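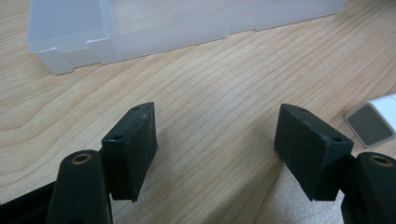
Princess Padilla asks whether the Fokley pair is worth the money for a school club that already owns a printer, or whether the fingers could be printed in-house and the rest bought as loose parts. Short reply: print the fingers, buy the rest. The long reply is most of this review.

Fokley Hand-Held Gripper Pair, revision 2
Reviewed by Gwilym Foulkes for the Balstead Robotics Club page
Price as tested: $871 including freight
Score: 4 out of 5

What it is
Two trigger-operated parallel grippers, used by a student to demonstrate a task that is later replayed on an arm. We bought ours for the pick-and-place unit in the senior program. Maximum opening is specified at 86 mm, and both units reached it with a calliper across the pads.

Mechanical
The fingers carry brass threaded inserts, a clear improvement on the self-tapping screws in our older Nakajima set, which stripped after one term of Year 9 handling. Pads come off with a hex key. Swapping a pair takes a student a few minutes, longer if the key has gone walkabout.

Pad wear is the weak point. The material marks easily and the inner faces go ragged well before the linkage shows any play. Fokley sells replacements only as full finger assemblies. Our own printed pads have held up no worse than the supplied ones, and anyone ordering should budget for filament.

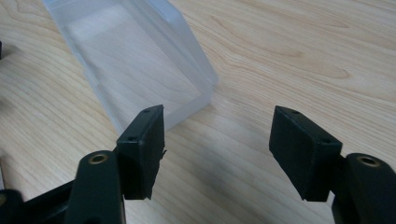 Finger pads at the open position, scuffing on the right pad. Note the rough inner edge on the left.

Trigger travel is long and the return spring is on the stiff side. Smaller hands tire. Our senior students swap operators between batches, and the younger group has been asking for a lighter spring, which Fokley does not list as a spare.

Tracking
Pose is taken from a marker plate screwed to each gripper and processed in Sumance. Calibration is documented properly, with a worked example and a table of error codes. The plate mount has one annoyance: the locating lug is shallow, and a plate can be fitted slightly skewed without the software complaining. Check it by eye before each session.
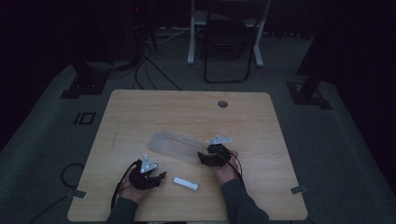 Cable management has been left to the buyer. The leads exit towards the operator's wrist and the strain relief is a plain rubber boot. With a gripper in each hand and a lead running down past each one, it is easy to drag a cable across the work, particularly when reaching for the far half of the table. We now run the slack over the forearm with a hook-and-loop strap. A right-angle connector would be a sensible change for the next revision.

Grip
Light, rigid items with flat sides are held well. Clear plastic boxes flex if the trigger is pulled hard, and students need to learn a part-squeeze. Thin objects lying flat are harder, as the pads need to come in almost parallel to the bench to get under the edge.

Docked one point for the pads and the spare parts policy. The carry case is extra and not worth having.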